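Clirkavent：细茎夹取数据集说明

概述
Clirkavent 用于研究细长、易弯物体的夹取策略，任务对象为人造花。数据由 Skallow 项目采集，共 3,265 条轨迹，每条包含腕部相机与固定相机的视频、关节角度和夹爪开合量。腕部视角常被叶片遮挡，这类轨迹予以保留，并在元数据中标为 occluded。 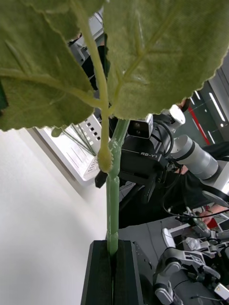

腕部视角：花茎直立，上方为两片大叶。

任务划分
任务分为 7 类，包括从筐中取花、由人手递花和放入托盘等。测试集 400 条，与训练集不共用花枝。标注只记录夹爪与花茎的接触区间，不标注花瓣和叶片。

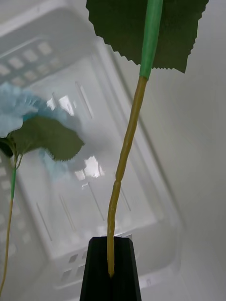
为什么不使用深度图？
花茎过细，深度图在茎部缺失较多，基线模型只用 RGB 图像和关节状态。

基线结果
基线方法 Yusof 先预测茎上的夹取点，再输出末端位姿。在测试集上，人手递花一类的失败有 19 条，多数是夹爪闭合过早。加入固定视角后，夹取点误差下降，推理时间变长。递花类轨迹中，人手的姿势不作统一要求。

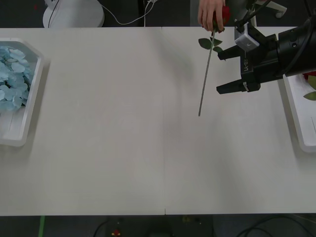 文件与许可
轨迹按任务类别分目录存放，读取脚本位于 tools 目录。早期版本 Prestwood 的标注格式不同，不能直接混用，需先运行转换脚本。数据仅限研究用途。
最后更新：2026年4月24日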